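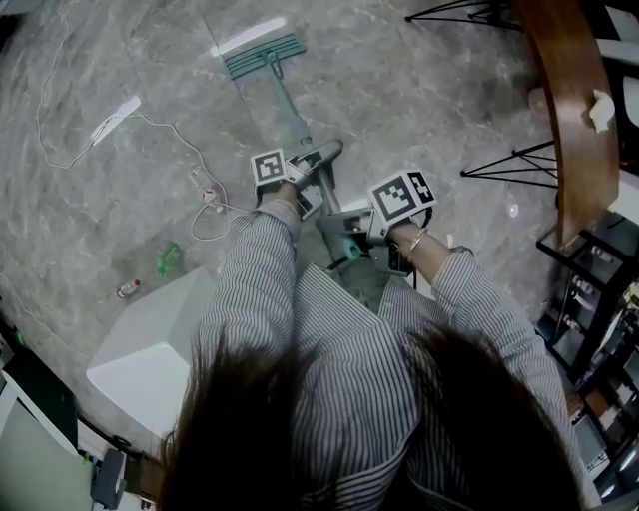

Floor mop, two-handed grip, marker cubes on both hands.

Minutes - review of Jedton demonstration kit, trial period
December 19, 2020

Present: Roel Martens (chair), Anil Sundaram, Helmi Hakala, Tomos Phillips (notes). Apologies: Julián Aguirre, sent comments by email.

1. Last minutes
Agreed, no changes.

2. Kit so far
Anil went through it. 50 demos recorded in the mopping set, 7 thrown out for lost tracking. Most of the losses when one hand passes over the other. Larger cube holds up better than the smaller one, two faces in view most of the time. Helmi asked if we can have the large size for both hands. Vendor says yes but extra charge, Anil to get it in writing.
Glossy tile - reflections from overhead lights throwing off the floor segmentation. Not the kit's fault (Roel). Tomos thinks it partly is, exposure setting is locked in the Jedton software. Left open.

3. Comfort
Straps ok for short sessions. Complaints after that, mainly left hand. Julián's email: padding is thin, would not sign off for full shifts. Helmi agrees. Roel wants to see it in numbers first.

4. Price
Quote is 1061 per set, two cubes, head mount and one year of support. Vokumen offer is cheaper but no support after May and we would do calibraton ourselves. Van der Linden have not replied, Tomos to chase one last time then drop them.

5. Decision
Not buying yet. Extend trial, 8 more sessions at the Lallholm site, same mop task plus wiping. If losses stay at the current level or lower Roel will approve two sets.

Actions
Anil - written price for large cubes, ask about exposure lock
Helmi - comfort form, keep it to one page
Tomos - Van der Linden, book Lallholm
Roel - reply to Julián

AOB - spare straps are in the wrong drawer agian, please put them back.

Recent items
Minutes: Vokumen first call
Wiping task - draft instructions
Lallholm site access form
Calibration notes, head mount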